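3. Materials and Layout

3.1 The hanging area

All of the hangings reported in this paper were done in one small bay at our Zaltimside site. The bay is closed on three sides by walls covered in a floral wallpaper, pink, orange and pale blue flowers on deep teal. The paper was already up when we took over the space and we left it alone. It has one practical drawback for work of this kind. Green garments are harder to pick out against it than light or plain ones, and we come back to this in Section 3.4.

The rack is black, with a single top bar carried on upright posts. It stands toward the back wall. A single bar was chosen over a folding airer so that every item hangs from the same height. On an airer the lower rails fill up differently from the upper ones, and in the pilot at Clilbridge we could not separate the effect of the rail from the effect of the hanger.

Small items are kept off the bar. Clothespins that are not in use go in a plastic basket on the floor near the foot of the rack. In the pilot the pins were kept on a shelf at chest height, and loose pins were often set down on top of folded clothes and then lost in them. Moving them to a basket on the floor mostly stopped this.
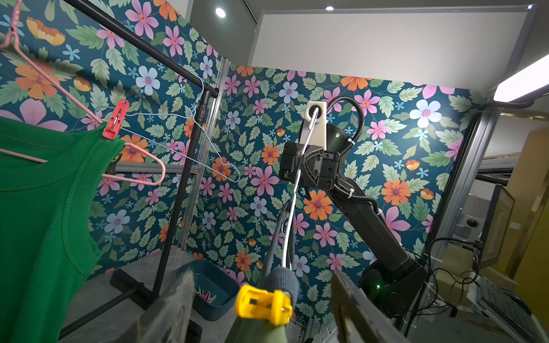

Figure 2. Green knit top on the pink hanger, held at the shoulder with a red clothespin. The pin basket is on the floor near the rack.

3.2 Garments

Garments were picked to cover the shapes that give trouble in ordinary closets. The two groups used most are short-sleeved T-shirts and sleeveless tops. T-shirts have a closed neck that must pass over one end of the hanger or be worked up from the hem. Sleeveless tops go on easily, but the straps are narrow and the openings are wide, so they also come off easily.

A third group, outer layers and items with trimmed edges, was used less often. These were included because a stiff edge changes how a garment settles. A trimmed armhole tends to hold its curve and stand away from the hanger, while a plain knit one lies against it. We did not try to match fabric weight across the groups, and Tables 3 and 4 should be read with that in mind.

All garments were hung dry. Wet hanging was left for later work, as the weight of the water pulls knit shoulders out of shape and the same garment could not have been used again on the same day. Between hangings each item was shaken out and laid flat. We did not iron anything. Light creasing at the hem was ignored, but an item with a crease across the shoulder line was set aside until the crease had relaxed, which for the cotton T-shirts could take until the next session.

3.3 Hangers and clothespins

The hangers are thin, light household hangers in several colors. None has a notch deep enough to hold a strap by itself. We looked at padded and notched types early on and dropped them, as they solve the strap problem for sleeveless tops and leave very little to compare. The colors have no meaning in the protocol. They are useful in the notes, where "pink" is quicker to write than a code.

Clothespins were used in two ways. The first is at the shoulder, where a pin closes over both the strap and the hanger and stops the garment from sliding. The second is as parking: spare pins are clipped to the side of a hanger that is already on the bar, so that they are within reach for the next item. Parking is common in homes – Radu Hodoroagă noted it in nearly every closet visited for the earlier Broltberg survey – and we allowed it without making it a rule. A cluster of parked pins does add weight to one side of the hanger, and a lightly loaded hanger will tip toward them. Where this happened the tilt was recorded together with the side the pins were on.

A garment was counted as pinned only if the pin held cloth. Pins parked on bare hanger did not count, even when they happened to keep a strap from moving. This distinction took longer to agree on than any other in the protocol. The early notes from Clilbridge use the word "clipped" for both cases and could not be recoded, so they have been left out.

3.4 Order of work

Each hanging follows the same order. The garment is put on its hanger in front of the rack, below the height of the bar, and the shoulders are evened out. Only then is the hanger lifted and hooked over the bar. Hooking first and dressing the hanger afterward is faster for sleeveless tops, but with T-shirts it makes the hanger swing and the neighbors bunch together.

A yellow tray is kept on the floor in front of the rack, under the place where garments are dressed. Longer items reach it. In the view below, the bottom of the blue T-shirt rests on the tray while the white hanger is held clear of the rack, and the green tank top and the olive-green garment with dark gray piping hang behind. 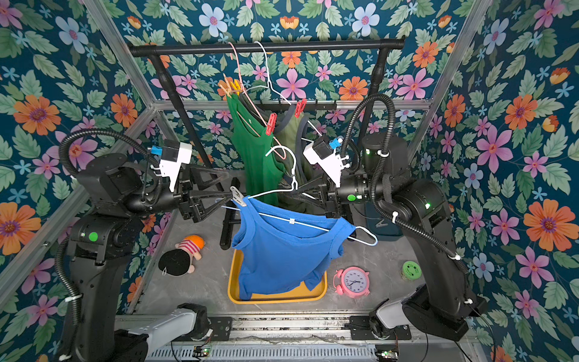

Radu Hodoroagă
Zaltimside

Contact between the hem and the tray was allowed while a garment was being dressed. It takes part of the weight off the shoulders and makes the fabric less likely to slide while the hanger is tilted. Once the item was on the bar, no contact with the tray was allowed, and the tray was moved aside if needed before the first reading.

The tilt of the hanger was read from the front, against the top bar. Small tilts are normal at this stage, and we did not correct them unless one shoulder had come off. If the neck opening had stretched over the base of the hook, the garment was taken off and the hanging was started again.

Spacing on the bar was left free. We had planned fixed positions marked with tape, but people do not space their clothes evenly at home and the tape kept lifting. Overlap was recorded instead. An item that is partly behind another is marked as covered on the side where it is hidden, and its shoulder on that side is checked by hand. The same check is used for green items, for the reason given in Section 3.1: a narrow green strap against the leaves in the paper is easy to misread from the front.

In total 131 hangings were completed under this protocol. Repeat hangings of the same garment on the same hanger are included in that number and are marked with an R in the tables. Hangings that were started again because of a stretched neck are counted once, under the final attempt.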